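3.2 The kitchen corner

I'll admit I came to this part of the study with a soft spot. I had a play kitchen as a child, and when Shona Innes and I were choosing which corners of the nursery to write about, I lobbied hard for this one (she wanted the sandpit, and she got it, see section 3.4). Our question was a simple one to ask and a fiddly one to answer: how much of the cooking that children act out is suggested by the toy itself, by the bits that are printed, moulded or hinged on to it, and how much do they bring from home?

So before I say anything about the children, I want to spend a moment on the furniture. Toy kitchens are odd objects when you look at them as an adult. Some of the parts do something, and some only say that they do. The door of the microwave really opens, so it gets opened, over and over, and things get put behind it. The burners are red circles on a flat black panel and won't ever do a thing, and yet the children in our group treated them with far more caution than the door. Catriona Kinnear, who coded the play sessions with me, started calling these "working parts" and "told parts" in her notes, and I've kept her words throughout this section.

The microwave, I think, is the best place to see both at once (Figure 2). It has a hinge and a handle you can get hold of, and right next to them a display stuck for ever at 01:30, with a full set of number buttons underneath. A minute and a half! We wondered whether anybody would take that number seriously, and they did.

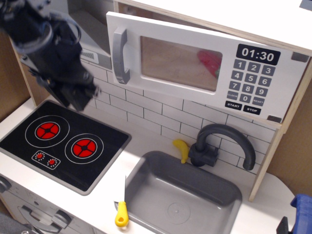
Figure 2. The play kitchen with the microwave door open. The display, the keypad and the START and STOP buttons are told parts in our scheme; the door is a working part. The two burners and their red knob markings are also told parts.

3.3 What the children did with it

We coded 23 play sessions in the kitchen corner, and I'd expected the working parts to win easily. They did win on sheer handling. Doors, in particular, are lovely if you are four. But when we looked at what was said out loud, the told parts did much better than I'd guessed, and the keypad got more talk than anything else in the corner.

Some of that talk was wonderful. One girl announced that her soup needed "20 minutes and then 2 more", pressed a string of buttons and stood there waiting with her arms folded. Another child told his friend that it was on one-three-oh and he mustn't open it yet. He opened it, of course, and there was a row. Kirsty Skinner pointed out to me afterwards that the row only made sense if both of them agreed the thing was running.

The burners drew a different sort of talk, mostly warnings. "Hot!" was the commonest word we logged near the cooktop, usually said to somebody smaller. The sink, plain and grey as it is, got plenty of washing and hardly any conversation, and I'm still not sure what to make of that. Struan Ogilvie reckons washing up is quiet work in most houses too. He may be right, but we didn't ask the parents, and I wish we had.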